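Entretien des plans de travail et des plateaux en bois massif
Fiche pratique du service Conseil habitat Rokthorpe
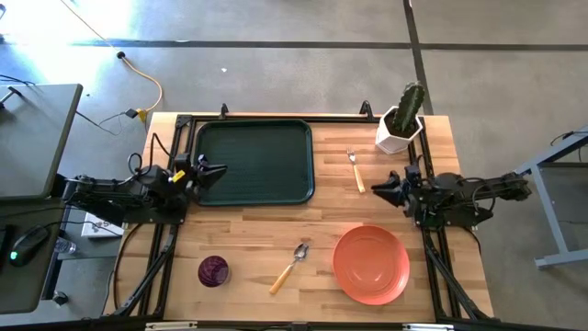
Un plan de travail en bois massif lamellé-collé peut servir plusieurs décennies à condition de recevoir un entretien régulier et adapté à sa finition. La présente fiche s'adresse aux occupants de logements équipés d'une cuisine ou d'un atelier, ainsi qu'aux personnes chargées de la remise en état entre deux locations. Elle ne concerne ni les panneaux stratifiés ni les surfaces plaquées, dont l'épaisseur de bois ne permet pas de ponçage.

Identifier la finition

Avant toute intervention, il convient de déterminer si le bois est huilé, ciré ou verni. Déposer quelques gouttes d'eau dans un angle peu exposé et patienter quelques minutes. Sur un vernis intact, l'eau reste en surface et s'essuie sans laisser de trace. Sur un bois huilé dont la protection est usée, elle pénètre et fonce légèrement les fibres. La cire se reconnaît au toucher, un peu gras, et à la marque mate que laisse un ongle passé sans appuyer.

En cas de doute, les occupants sont invités à consulter l'état des lieux d'entrée, où la finition est en principe mentionnée à la rubrique « Équipements fixes ».

Nettoyage courant

Utiliser une éponge non abrasive bien essorée et quelques gouttes de savon noir ou de liquide vaisselle doux. Essuyer dans le sens du fil, puis sécher immédiatement avec un torchon de coton. Les produits suivants sont à proscrire : eau de Javel, ammoniaque, poudre à récurer, laine d'acier et nettoyeur vapeur.

Le vinaigre blanc, souvent recommandé, attaque à la longue les finitions huilées. Il peut être employé ponctuellement, fortement dilué, pour neutraliser une odeur d'oignon ou de poisson. Rincer ensuite à l'eau claire.

Une attention particulière doit être portée au pourtour de l'évier et au joint mural. Un joint décollé laisse l'eau gagner la tranche du plateau, où le noircissement est difficile à rattraper.

Taches et marques

Taches de graisse : saupoudrer de terre de Sommières, laisser agir une nuit et brosser doucement. Renouveler si nécessaire.

Auréoles blanches sur vernis : passer un chiffon doux avec très peu d'huile végétale, en mouvements circulaires, puis essuyer soigneusement.

Taches noires : elles résultent le plus souvent du contact prolongé d'un objet en acier humide avec un bois riche en tanins, comme le chêne. L'acide oxalique donne de bons résultats, mais son emploi impose des gants, des lunettes et une pièce ventilée. Il doit être tenu hors de portée des enfants et la surface abondamment rincée avant de recevoir de nouveau des aliments.

Brûlures superficielles : gratter la partie noircie avec une lame tenue à plat, poncer localement, puis reprendre la finition. Une brûlure profonde relève d'un menuisier.

Remise en huile

L'opération est à prévoir deux fois par an dans une cuisine utilisée quotidiennement, et une fois par an dans un atelier. Le mois de décembre, où le chauffage assèche l'air intérieur, se prête bien à l'une de ces applications.

Dégager entièrement la surface et la nettoyer. Laisser sécher une nuit complète. Poncer à la main, toujours dans le sens du fil, avec un abrasif de grain 300, puis dépoussiérer avec un chiffon légèrement humide.

Appliquer l'huile en couche mince à l'aide d'un chiffon non pelucheux, sans oublier les chants. Laisser pénétrer 20 minutes et retirer tout l'excédent. Un surplus d'huile ne protège pas davantage et forme une pellicule collante. Trois couches sont nécessaires sur un bois neuf ou remis à nu ; une seule suffit en entretien. Respecter entre chaque couche le délai porté sur l'emballage.

L'huile retenue doit être compatible avec le contact alimentaire. Les références Floveo et Jastov, distribuées au comptoir Trevaskis, portent cette mention sur leur étiquette.

Avertissement relatif aux chiffons

Les chiffons imprégnés d'huile siccative, notamment d'huile de lin, peuvent s'enflammer spontanément lorsqu'ils sont roulés en boule ou jetés dans une poubelle fermée. Les immerger dans l'eau dès la fin du travail, puis les étendre à plat à l'extérieur jusqu'à séchage complet avant de les éliminer.

Gestes de prévention

Employer un dessous-de-plat pour tout récipient sortant du four ou du feu.
Couper sur une planche, y compris pour le pain.
Ne pas laisser de boîte de conserve, de cocotte en fonte ou d'éponge métallique humide sur le bois.
Soulever de temps à autre les petits appareils ménagers et essuyer l'emplacement.
Maintenir une aération suffisante pendant la cuisson.

Une fente apparue en hiver se referme parfois au printemps. Il est conseillé d'attendre le retour à une hygrométrie normale avant de la combler.

Fiche rédigée par Raelene Paewai, relue par Raelene Hoani.
Mise à jour : 3 janvier 2025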